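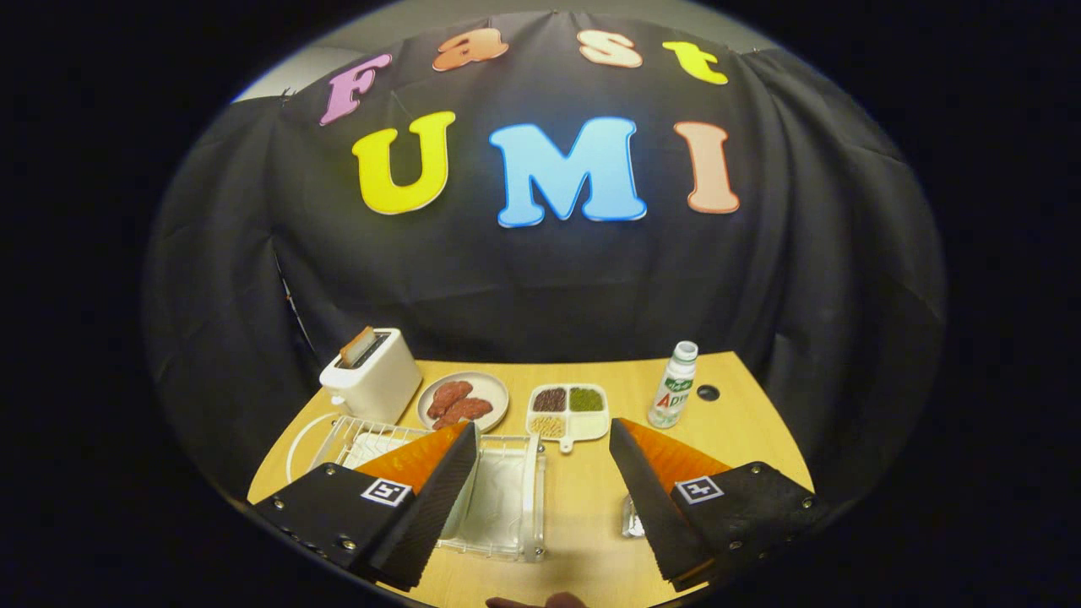 Big puffy letters on black cloth, and a white toaster on the table.

So I've been thinking about toast. More than is healthy, probably. August does this to me every year, when it's still dark at six, the kitchen tiles are freezing and the only thing getting me out from under the doona is the thought of two slices with far too much butter.

I grew up in a Vegemite house. Mum did it the proper way (butter right to the edges, then the thinnest scrape) and Dad slathered it on like he was rendering a wall. I've ended up somewhere in between, although lately I've been cheating on both of them with marmalade. My friend Nyokabi Urio makes it every winter from the Seville oranges at her place in Gestside, and she gave me 2 jars this year after I dropped some pretty heavy hints. It's dark and bitter and a bit runny and I love it!

The bread is where I've gone completely off the rails. I used to buy whatever sliced loaf was on special and never gave it a thought. Then the Paltetti bakery opened up near the station and started doing a seeded rye, and now I'm the sort of person who walks there in the rain before work. They sell out by nine most mornings, so if you're going, go early. I tried making my own as well. 400 grams of flour, a starter I'd been feeding for weeks, the whole palaver, and I got a lovely heavy brick out of it. The chooks next door were thrilled.

A few things I feel strongly about. Butter lives on the bench, even in summer, and I'll take the risk. Toast racks are for people who like cold toast. Crumpets need to go down twice, and if they're not a bit crunchy on the bottom you've pulled them too early. Cinnamon sugar is a perfectly good dinner when you've had a rotten day, and so is cheese with a splodge of chutney, done under the grill until it goes brown and blistery.

My sister reckons raisin toast shouldn't be allowed in a shared toaster because of the burnt raisin smell. She's wrong, but I do it when she's out.

Anyway, I've got half a rye left and the last of the Seville to get through. If anyone has a good recipe for lime marmalade, pop it in the comments, the tree out the back has gone berserk.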